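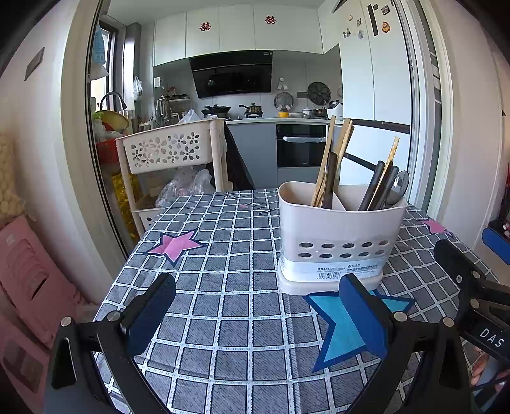

*Two blue foam pads, one pot of chopsticks and a spoon. Which would you pick up first?*

# Foam fingers or rubber fingers?

Hold up your thumb and your pointing finger and pinch them together. You've just made a gripper! A gripper is the bit of a robot that grabs things, and most of the ones we test have only two fingers. You've got ten, plus a brain that has been practising since you were a baby, so you are miles ahead already.

The gripper in our photo is held by a person. Why would you hold a robot's hand in your own hand? It's a brilliant way to try out new fingers! You can feel when something starts to slip, and you can swap the pads over and have another go before your tea gets cold.

## Why chopsticks are so tricky

A chopstick is long, thin and smooth. Squeeze it in the wrong place and it swings round like the hand of a clock. Now stand a whole bunch of them in a pot, all leaning different ways, and try to pull out just one. The others want to come along too!

Spoons are a puzzle of their own. The handle is narrow and the bowl is wide and round, so the fingers have to decide which part to go for.

## The great pad test

Gisela Buschmann and Mattes Hollmann test grippers at a workshop called Astulton. They wanted to know which pads were best at kitchen jobs, so they tried two kinds:

- **Piken pads**, made of soft foam. Foam squashes around whatever it touches, a bit like a cushion when you sit on it.
- **Canddale pads**, made of firm rubber. Rubber hardly squashes at all, but it is very good at not sliding.

Each kind got 200 tries at lifting one stick out of a pot. The foam pads managed it 166 times. Hooray for foam!

Then Mattes tried a metal spoon, and the rubber pads did much better. The foam kept folding over at the corners, and the spoon tipped sideways and clanged on the floor (Gisela says the neighbours must know that sound very well by now). So which pad is the winner? It depends on what you want to pick up, and that's why engineers keep a whole drawer full of fingers.

## Try it yourself

You will need:

- 2 clothes pegs
- a bit of washing-up sponge
- 2 elastic bands
- 4 pencils standing in a mug

1. Ask a grown-up to cut two small squares of sponge.
2. Fix one square to each jaw of the first peg with the elastic bands. Leave the second peg bare.
3. Lift the pencils out one at a time with the bare peg.
4. Put them back and do it again with the spongy peg.

Did any pencils swing round? Try gripping near the top, then lower down, and see what changes. After that, have a go with a teaspoon, a rubber or a piece of dry pasta, and write down which peg you liked best for each one.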